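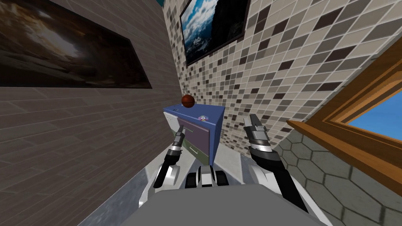 Figure 6. Two-arm drawer task in the Lerkel simulator, seen from the robot's own viewpoint. The left gripper is close to the handle of the upper drawer.

4.2 Rules for contact and success

The Drumari rules were written so that two groups running the same simulated task would count the same episodes as successes. Before they existed, each group using Lerkel had its own idea of when a drawer was open, when a gripper was touching a handle, and what should happen to an episode in which the robot knocked something off the furniture. Results from different groups could be placed in one table, but the numbers in the columns did not mean the same thing.

Rule 1 deals with contact. A gripper is in contact with a handle only if the simulator reports a contact pair between a finger link and the handle body in at least 12 consecutive physics steps. Distance on its own is never enough. In a view such as Figure 6 the fingers point at the drawer front and the gap to the handle is hard to judge by eye, so the rules do not allow contact labels to be set from rendered views. They must be read from the contact log. If the log is missing, the contact field is left blank and the episode is kept out of any count that depends on it.

Rule 2 deals with the drawer itself. The joint position is taken from the simulator state and compared with a threshold stored in the task file. The threshold may differ between cabinets but may not be changed after the first evaluation run. A team that finds its threshold was badly set has to issue a new task version and run everything again. We had to do this once, in March, for a cabinet whose lower drawer had been given the travel of a much deeper one.

Rule 3 covers the arm that is not doing the work. In many two-arm tasks only one gripper has a goal, and the other is held away from the furniture. Its pose must still be recorded at every step, and any contact it makes with the cabinet, the walls or the other arm is logged as a side contact. Side contacts do not fail an episode. They are reported in a separate column, next to the success rate and in the same type size – early reports tended to move them to a footnote.

Rule 4 covers loose objects. Anything that can move and is not part of the task is listed by name in the scene file, along with its starting pose. For the cabinet scene the list has two entries, the basketball and the disc. At the end of an episode the pose of each listed object is compared with its starting pose, and an object that has left the surface it started on is recorded as displaced. An opened drawer with a displaced ball is therefore a success with one displacement. We considered treating it as a failure and decided against it, as the two readings can be worked out from the same record but only if both values are there.

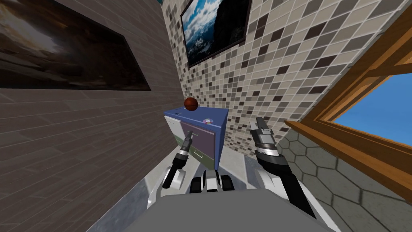 4.3 Camera views and naming

Views used in a report must come from the cameras that the policy was given, or else be marked as inspection views. Inspection views are useful for checking a scene but they can suggest that the policy had information it lacked. Camera tilt is left as it is. Straightening a view before printing makes the walls and the cabinet easier to read, yet it hides the geometry the policy had to work with, and two reviewers of an earlier Novdale report asked for the original views for that reason.

Names are fixed in the scene file and copied from there. Drawers are named by position and colour, so the cabinet here has "upper, purple" and "lower, olive". Position comes first. Colours are randomised in some of the Novdale rooms, and a name that leads with colour has caused mix-ups when results were merged across rooms. Left and right always refer to the robot, for arms as well as for furniture, and the robot's left is on the left in its own forward view. It is a small rule, but it accounted for more corrections than any other when the labels were checked by hand.

Wall pictures, windows and tile patterns count as background. They need no separate names, but their textures must be listed with version numbers. A framed picture or a patterned wall can take up a large share of the input pixels, and a policy trained with one set of textures may do worse with another. Where textures are swapped between runs, the report has to say which runs used which set. It is not acceptable to pool them under one heading.

4.4 Order of episodes and stills

Stills from the same episode should carry their step number in the accompanying record. Without it, views taken moments apart are very easy to put in the wrong order. When the arms have hardly moved, there may be nothing in the view itself that settles the matter. The rules ask authors to leave a still unordered if the step number has been lost, and to avoid words such as "before" and "after" in its caption.
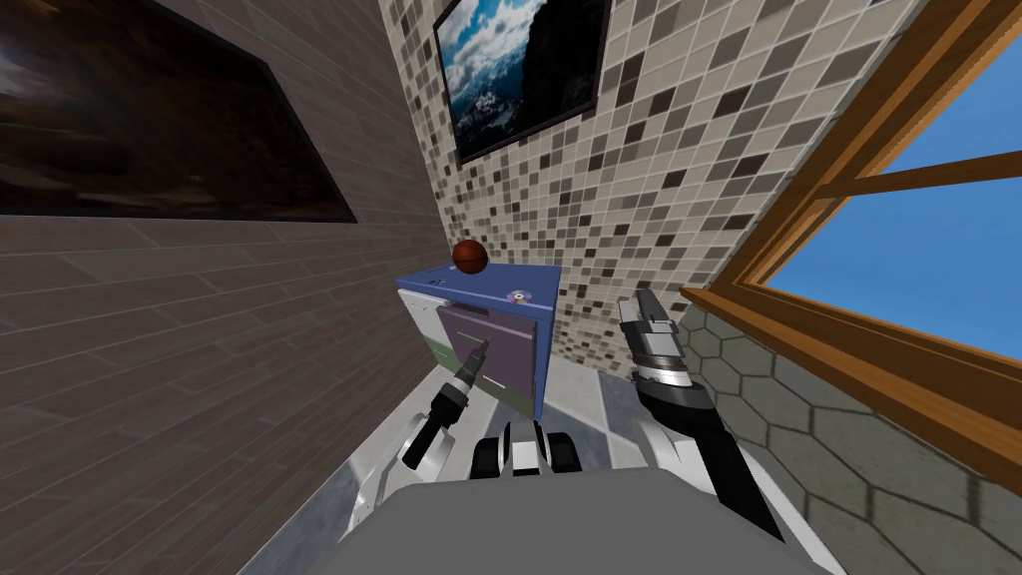

Last updated: October 7, 2019

4.5 Checking the rules in use

We applied the full rule set, 39 rules in all, to 3633 episodes from Lerkel. Each episode was run through the Bukhari checker, which reads the scene file, the contact log and the final state and returns a list of rules that were broken. Episodes that broke a rule were then opened by a person, who decided whether the fault lay in the episode or in the way the rule was worded.

Most faults were dull ones. Missing step numbers were common, and so were object lists that had been copied from another scene and still named things that were no longer in it. A harder group involved the contact rule. A finger resting against the edge of a drawer front is in contact with the drawer, but not with the handle, and some of the older task files used a single body for both. The checker cannot tell the two apart in that case. We now require the handle to be a separate body, and older files that do not meet this are marked as unsuitable for contact counts. They may still be used for drawer position.

The wording of Rule 3 was changed after this check, following a proposal by Bushra Baloch. The earlier text spoke of the "idle" arm, which some readers took to mean an arm with its motors switched off. The present text says "the arm with no goal in the current step". Rules on recovery after a failed grasp are still in draft – they will be added to Section 4.2 once the wording has been tried on the cabinet scene.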